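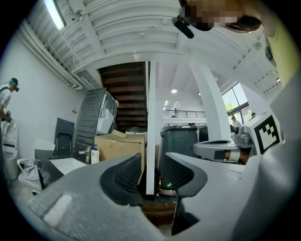

The hall at Cerkthorpe was everything she had hoped for! White corrugated ceiling, one long tube light glowing, a mesh office chair against the wall just waiting for her — and the desk, the wonderful gray desk, with a white sheet propped up on it like a tiny sail.

"Thirteen years in a basement," she told the chair, and sat down so hard it rolled.

She loved the big black and white machine best. She had no idea what it did. She wished it good morning anyway, put her lunch on the stool and decided she would stay until July at least, maybe forever.

Comments (2)

voyle_reader: The chair!! I love her already. More please

Festance9: Wishing the machine good morning — I do this at work too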